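O orçamento do braço não é o orçamento da mão

Escrevo isto depressa porque o pedido da Noltura fecha amanhã e ainda há gente a discutir o braço. O braço, outra vez. Quatro reuniões desde novembro, quatro folhas de cálculo, e em todas a linha maior é a mesma: alcance, carga, repetibilidade, garantia. A mão aparece lá em baixo, em "acessórios". Ao lado dos parafusos.

Sou contra. Já o disse na reunião e digo-o aqui, com mais calma (pouca).

Quem compra para uma oficina de manipulação compra contacto. Dedos, pontas, cabos, juntas. É o que toca nas coisas e portanto é o que se gasta. O Niall Mowat, que fez as compras em Clitidholm antes de mim, punha nove por cento do total em peças de substituição e toda a gente achava um exagero. Eu também achava. Depois passei um inverno à espera de um dedo. Um dedo! O braço parado, a equipa a olhar, o aluguer do espaço a correr. 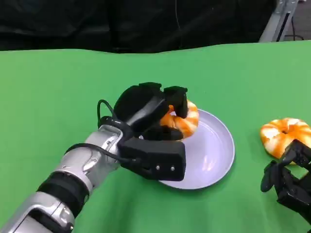

Orçamentar pela demonstração é o erro mais caro que conheço. O fornecedor traz um bloco rígido, bem maquinado, a mão fecha, palmas. Só que o trabalho que nos pedem é outro. Um brinquedo mole às riscas laranja e brancas, em forma de anel, pousado num prato liso de rebordo baixo, e por baixo do prato uma toalha verde que faz ondas. Tudo aquilo cede ou pode escorregar. O polegar por cima, a ponta de outro dedo a carregar no lado direito do anel, e ali está a compra inteira, em poucos centímetros. E reparem nos cabos pretos junto ao pulso, um deles em arco por cima das costas da mão. Quem pagou para os proteger? No nosso caderno de encargos não há uma linha sobre cabos. Nem uma.

A proposta da Aitken é mais cara no papel. Sei disso. Mas traz as pontas dos dedos à parte, com preço unitário, e prazo de entrega escrito. A da Sotitz é mais barata e diz "consumíveis sob consulta". Sob consulta quer dizer que pagamos o que nos pedirem, quando já não houver alternativa.

Outra coisa que falta sempre: os objectos. Pratos, toalhas, brinquedos, a tralha toda. Pedi uns 100 objectos variados para o primeiro ano e cortaram-me a verba porque "isso compra-se na loja da esquina". Pois compra-se – com o dinheiro de quem? No ano passado foi com o meu, e ainda tenho os talões na gaveta.

Não peço mais dinheiro. Peço que se tire do braço, que aceita perfeitamente um modelo abaixo, e se ponha na mão, nos cabos e nas coisas que ela vai agarrar. Quem discordar que mande os numeros até ao meio-dia. Eu assino a folha depois do almoço, com ou sem resposta, e a linha dos acessórios vai mudar de nome.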